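## Notes from the dressing room

Hello again from Jamcombe, where I have been learning to be seventy-one years old.
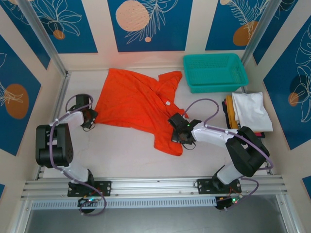

I'm 38, so it's taking some work. The play is *The Ferry at Bukness*, and I'm Walter, who ran the boat for most of his life and now spends his evenings telling anyone who'll sit still how it used to be done. Beryl Penrose wrote it, and she has been in the room nearly every day with a pencil and a bag of ginger candy. She cut four pages in the second week. I had just learned them. I sulked through lunch and then we ran the scene and it was so much better that I had to go and apologize to her.

The big thing for me has been the long speech in Act Two – 566 words, no interruptions, and Walter never once says what he means. I started out playing it sad. Liam Crabtree, our director, let me do that for a few days and then asked me to try it as if I were bragging. Well! It cracked wide open. He's proud of that boat. He's proud of the night he took it out when he shouldn't have. The sad part takes care of itself, and I can hear it better when I leave it alone.

I've also been pestering my grandfather on the phone. He worked on the docks until his knees quit, and he has opinions about how a man that age gets up out of a chair (slowly, one hand on the table, and you don't let anybody see you plan it). I stole that. I also stole the way he clears his throat before he disagrees with you. Sorry, Grandpa.

We open in August and play for three weeks. The house seats just over 700 with the balcony open, the biggest room I've worked in since I did *Mbwambo's Daughter* on tour, so my voice is getting a lot of tea and very little gossip. I'm staying in for the talkback after the first matinee, and Beryl has promised to come too if the candy holds out.

If you're coming, write and tell me which night. I'd love to say hello in the lobby afterward – give me ten minutes to get the gray out of my eyebrows.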